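Uddale clothing exchange moves to bigger hall

By Braulio Arellano
December

Last updated: 4:11 p.m.

The clothing exchange in Uddale will open this month in the old Prosside school hall, after two winters in the small room behind the library. The organizers say the new place has better heating and enough space for long rails, so visitors will not have to search in boxes anymore.

The exchange is free. People bring clean clothes which they do not use, and they may take home the same number of pieces. Last winter roughly 800 pieces changed owners, and most of them were for children. Coats and boots went first, often in the first hour of the morning.

Trousers and nightwear are also asked for this year, mainly in adult sizes. Plain or patterned, both are welcome, but the zippers and elastic must work. Clothes with small holes can be left at the mending table, where the sewing group from Wollby will repair them before they go on the rails.

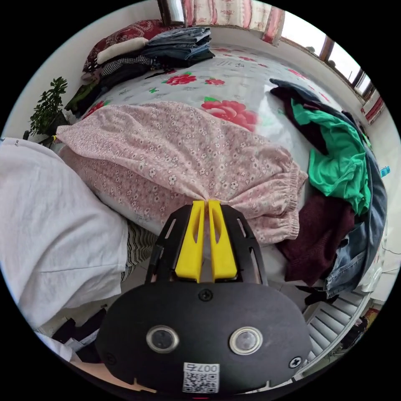
What to bring and when

Bags can be left at the side door on Quiroga Street from 11 in the morning until four in the afternoon. Each household may bring up to 300 liters of clothing in one season, and this is the same limit as before. Shoes should be tied together in pairs. Pillows, carpets and used underwear are not accepted.

The town has given the hall without rent until the end of spring. After that, the council will decide if the exchange can stay there, or if the rooms will be rented to a music school that has also asked for them. Parking behind the hall is limited, and the bus from Wollby stops in front of the main gate.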